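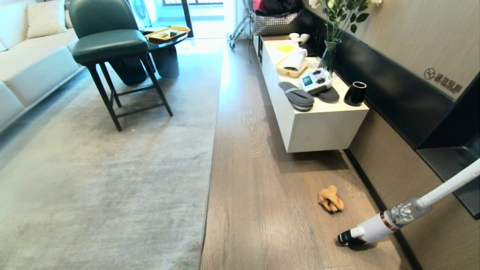 Vacuum task: how much should I change in the room between episodes?

Todor Obradović
12 Jun 2022

Hello all. I am collecting teleoperated examples for a small policy, one living room, one cordless stick vacuum. The instruction is "clear the floor, then vacuum along the cabinet". For the first part the robot must pick up a work glove and put it on the cabinet. I have 78 episodes until now. The policy reaches for the glove well if it lies near the floor nozzle, as in my starting layout. If I move it to the rug, the arm still goes to the wooden floor and closes on nothing. Should I record more of the same, or change the layout each time? And do I need to clean the top of the cabinet first? There are slippers, a mug and a tray on it, and I would prefer to leave them.

Leleo

Your policy has learned the place of the glove and not much about the glove. I had the same with socks. What helped me was to write down 8 starting positions before the session, half on the rug and half on the wood, and to go through them in order. When I chose the position "by feeling", I always put it in the same corner – one does not notice this. Change also how the glove is lying. A crumpled glove and a flat one need different grasps.

Leave the things on the cabinet, but move them a little every 5 episodes. Keep one free spot large enough for the glove, otherwise your operator will hesitate there and the pauses go into the data. Please keep also 7 episodes apart, with positions you never train on, so you can test fairly.

Stimari

just record more, 78 is nothing

Shearer

I agree with Leleo about the positions. One addition: the vacuum should move too. If the nozzle always stands beside the glove, the model may use the nozzle to find it. Try some episodes with the vacuum at the other end of the cabinet, and a few without the glove at all, where the correct action is to start vacuuming. Also label the failed grasps, do not delete them. I deleted mine in April and I am still sorry for it.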